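About Comel

Comel writes software for robot arms that take things apart and put them back together. We started as a two-desk corner of a repair shop in Berkum, and we're now a team of 10 with a proper lab, a long aluminum table and more cables than we'd like to admit. We don't build arms. We work on what runs behind them: the part that looks, the part that decides, and the part that moves the fingers without breaking anything.

Most of our days go into Flemuswood, our planning and control package. You give it a task such as "open the socket" or "seat the module", and it works out a grasp, an approach and a way to back off if the contact feels wrong. It replans up to 90 times a second while the gripper is moving – fast enough to notice a cable that has shifted by a finger's width.
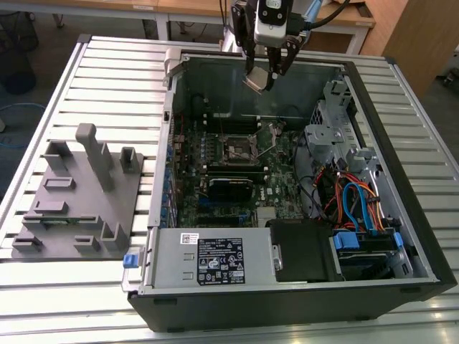

Perception is where we argue the most, and probably where we have the most fun! Old desktop computers are wonderful test material for it. Everything inside is shiny, thin, crowded or all three, and parts that look alike from above can sit at very different heights. With a tower on its side and the panel off, our software has to tell the blue latch tabs by the drive cage from the blue SATA cables looping down nearby, and it has to do that again after the case has been nudged. We keep a library of 219 parts with labeled grasp points, and it grows whenever somebody brings in another machine (please do).

The second big piece is Yau, our logging and replay tool. Every run is saved with camera views, joint positions, forces and the planner's own notes, all lined up on one timeline. When a grasp slips you can scrub back to the moment it went wrong, change one setting and replay the decision on your laptop. We wrote it for ourselves over one June, and now partner labs ask for it before they ask for anything else.

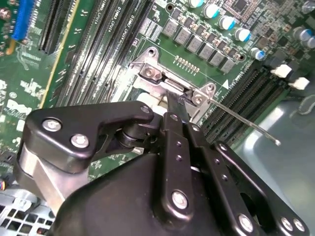 Yau is also how new people learn the job. In your first week you pick a failed run, find the cause and explain it to the rest of us over lunch. By week 6 you're usually running your own tests on the table.

We love visitors. The lab in Berkum is open to students and repair people most afternoons from 2 p.m. – write ahead and tell us what you'd like to see running.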